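3.2 Packing small soft goods

The second part of the Kernville study looked at how people pack small soft items into an open box when no order is given. Each session used a table with a cloth on it, a cardboard box without a lid, and a pile of mixed goods such as knitwear, cords and packets. Participants were told to pack as they would at home. Mohandas Kotian coded the sessions, following the scheme from the Tindell survey, with 718 moves entered in all.

Flat items with some shape of their own gave the most varied results. An eye mask can be folded at the nose, laid on top, or stood against a side wall, and all of these were coded separately (Figure 4).

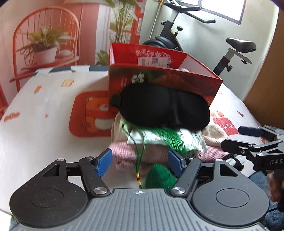 Does it matter when in the session a shaped item goes in?
Items with a molded form kept it best when they went in after the knitwear, with nothing heavy placed over them.

Figure 4. Black eye mask in front of the red box, with green cords and pink knit fabric in the pile below.

Cords were the slowest class to code. They tangled with other goods, and a move was entered only once the cord had come free of the pile. Beaded cords were kept in the same class as plain ones. The November sessions followed the same rules and are reported in Section 4.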